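Can a machine tidy the bedroom yet? We have been following the Landgate project since January, and the kind folks at Hartley let us look in on the simulated bedroom where their software, Wikero, gets its practice at picking up a paperback from the bed. 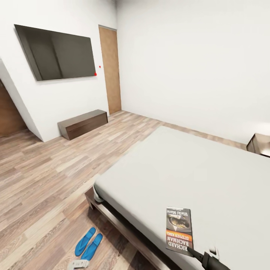 It's a small chore, the sort you or I do half asleep, but so far Wikero has been through it 3,624 times, and we still find ourselves rooting for it! Later on the team would like to move to shelves, and then (fingers crossed) to a whole room in 20 minutes.
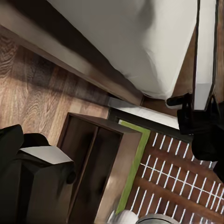 Will it be making my bed any time soon?

Probably not for a good while, as soft things like sheets are still much harder for it than books, and the team has set aside three more years for those.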